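Looking after steel shelving and brackets in a home workshop

Bare mild steel begins to mark within days in an unheated garage. Most of the trouble starts at cut ends, drilled holes and welds, where the mill finish has gone.

Degrease first. Wipe the part with white spirit, change the cloth, and wipe again. Key the surface with 100 grit paper, then remove the dust with a dry brush. Loose rust must come off completely – primer laid over flakes will lift with them.

Apply zinc phosphate primer in two thin coats. Brush the edges before the flat faces. Leave overnight between coats if the workshop is cold or damp. The Dilberg brackets sold with a grey transit coating need the same treatment, as that coating is for delivery only.

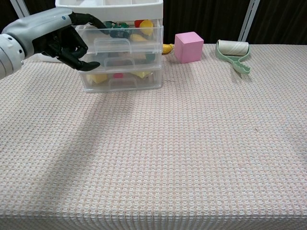

Three-drawer unit with clear fronts and a white top frame.

Fixings should match the shelf. Zinc-plated bolts are adequate indoors; use stainless outside, with a nylon washer between the bolt head and the painted face. Tighten by hand, load the shelf, then tighten again with a spanner.

Long spans sag. On light angle, keep uprights no more than 800 mm apart, and put the heaviest items directly over them.

Check twice a year, in April and again before winter. Touch up chips the same day, feathering the old paint with fine paper first.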